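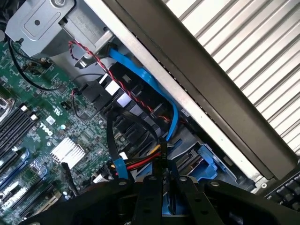

Wrist camera view of the Dell tower, with the SATA connectors in the middle of the board.

I have two grippers to choose between for the cable job, the Soretti and the Grekon. The Grekon costs 96 dollars more and closes more slowly. Yamila Ibarra lent me her Laitinen controller, so both run on the same one.

Each gripper gets 21 tries at a SATA plug. My main worry is room. The wide jaws take up a lot of the camera's view, and there are wires all over the board. 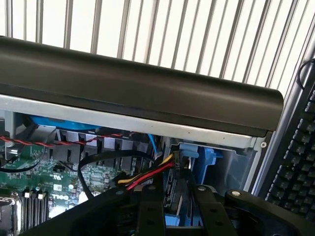

Gripper fingers over the open case, close to the blue drive latch.

The latch is next, after the plugs. I set the force limit low for both and will raise it in 3 steps. Nerys Parry thinks narrower fingertips would matter more than force. She may be right, and I have a pair on order from Wetov. Scores go up when both sets are done.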